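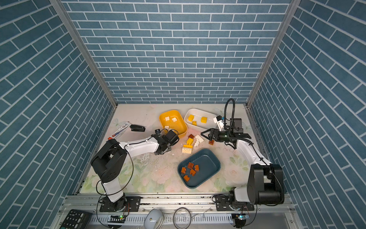 Tuva Engström, workshop assistant, Betdale
Friday, just after lunch. Brick sorting again. The brown ones are giving me grief – the little two-by-ones won't stay put long enough to get into a bin, and the orange-brown ones look far too close to plain brown under our lights! I've asked Grażyna for a better lamp (second time). The rose-print tabletop needs a good scrub too, it's all specks and crumbs. 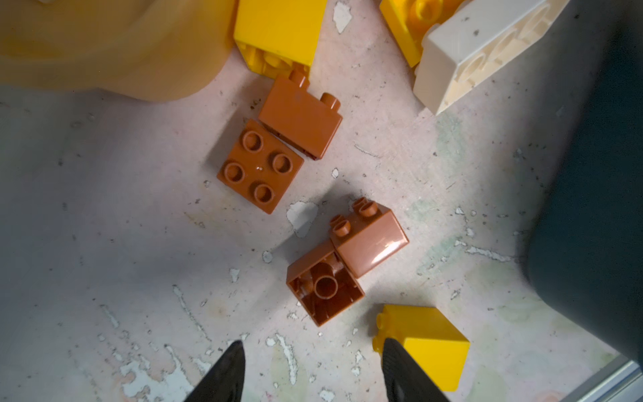 Do upside-down bricks have to be flipped before they go in the bin?
Leave them as they land. We only sort by color, and they get tumbled anyway when the box goes back to Leokadia.

Box label says 600 pieces, and I gave myself 30 minutes per batch, which was optimistic (sorry, Augustina). I'd also like to know what to do about flaking paint – wipe it down, or sand and start over? Asking Zdzisław on the way out.
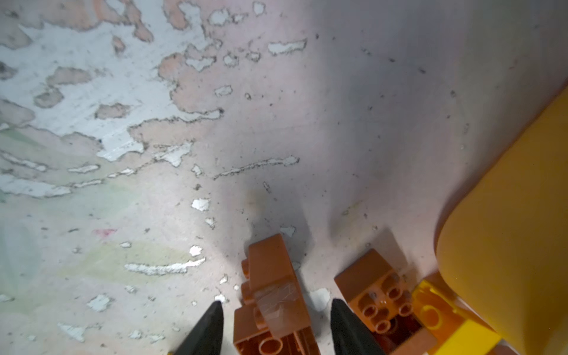
Bricks on the worn patch, paint still peeling.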